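Give Your Desk a Tiny Trash Bin (and Keep It From Getting Gross)

Posted November 7, 2021 by Toàn Tăng

If your desk looks anything like mine did last March, you've got pencil shavings under the keyboard, a sticky label backing stuck to your elbow, and a little drift of eraser crumbs that you keep blowing toward the wall. The big trash can is right there by the door, and somehow that's too far! A mini bin fixes this. I love mine so much I've set them up for half the people at Pascombe.

What you need

A small tabletop bin, ideally with a hinged lid
A scrap of thin paper or a small bag for a liner
A soft cloth and a drop of dish soap
A dab of removable putty (optional)

Step 1. Pick the size

Go smaller than you think. A bin the size of a drinking cup is plenty for twist ties, staples and tea bag tags. Once it gets bigger than that, people start dropping banana peels in, and then you have a kitchen bin sitting next to your notebook. Pale colors are my favorite — cream or beige blends right in on a white table, and you can see when it needs a wipe.
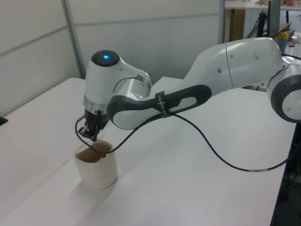

I went back and forth on lids for ages. An open cup is faster, but a lid hides the mess, and if there's a fan in the room you'll be very glad of it (paper bits fly!). If you can't decide, get one with a lid and leave it up while you work.

Step 2. Line it

Cut a strip of paper a bit taller than the bin, roll it up, drop it in and let it spring open against the sides. Fold the extra over the rim. Add a small circle for the bottom if you deal with anything sticky. My friend Lý uses old envelopes with the top cut off, and they work beautifully.

Step 3. Find its spot

Put it on the side of your writing hand, a forearm's length away. Leave some clear space behind it so the lid can tip all the way back without bumping anything. If it slides when you flip it open, press a little putty under the base.
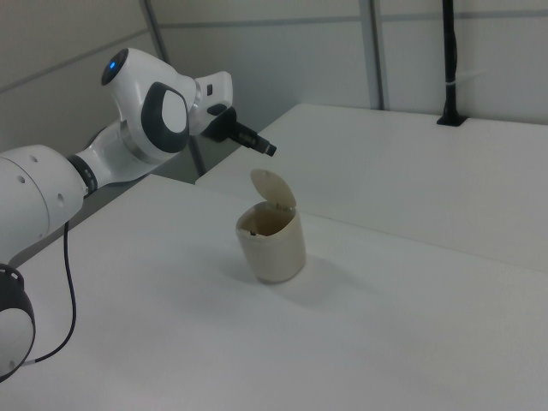

Small beige bin with the lid flipped up.

Step 4. Empty it on a schedule

I empty mine every 2 days, whether it's full or not. Lift the liner out by the folded edge, pinch it shut and carry the whole thing to the big can. Then wipe the inside with the damp, soapy cloth, getting right into the hinge where the dust collects, and let it air out for an hour with the lid up before you put in a new liner.

One more thing: no gum without a liner. I spent a whole evening with a toothpick learning that one.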